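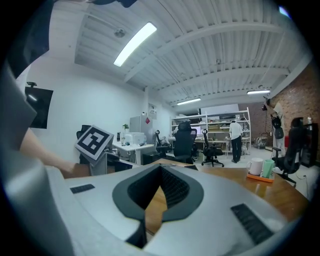 Safta Munteanu got hooked on grippers because of a dishwasher. She hated unloading hers, and one evening she wondered how hard it would be to teach a machine the job. Two years on, she still unloads it by hand, but she has built something wonderful along the way – a handheld gripper called Jusent, now on its 17th version, put together at the Gritley shared workshop on the old mill side of town.

The idea is lovely in its simplicity. You carry the gripper yourself, pick up a cup with it, set it down again, and the camera on the tool records everything from the hand's point of view. Do that enough times and a robot arm can start to learn from you, with no programming of every joint (and no arm to buy until you're ready!).

Getting there took patience. The early fingers were printed too stiff and squirted mugs across the table like wet soap. Munteanu's friend Olteanu talked her into a softer filament, and the next pair closed around a handle so gently that she ran the test again just to watch it.

Calibration is the part she gets most excited about. A square marker board, black and white like a chunky crossword, goes in front of the camera at one tilt after another until the software knows exactly how the lens bends the world. A full set is 96 views. "People think it must be dull," she says. "I put the radio on and it's my favorite hour of the week."

The parts list runs to 51 items, most of them screws, and she plans to post it with the drawings in March. Two other members have already started their own copies, one of them with a longer finger for reaching into cupboards.

The dishwasher is still waiting.

Comments

prolow_fan: What filament did she settle on for the fingers? Mine crack at the base.

Dee K.: Love this. Please do a follow-up when the drawings are out!

gearhead: 96 views?? I stopped at 2 dozen and wondered why my grasps were off.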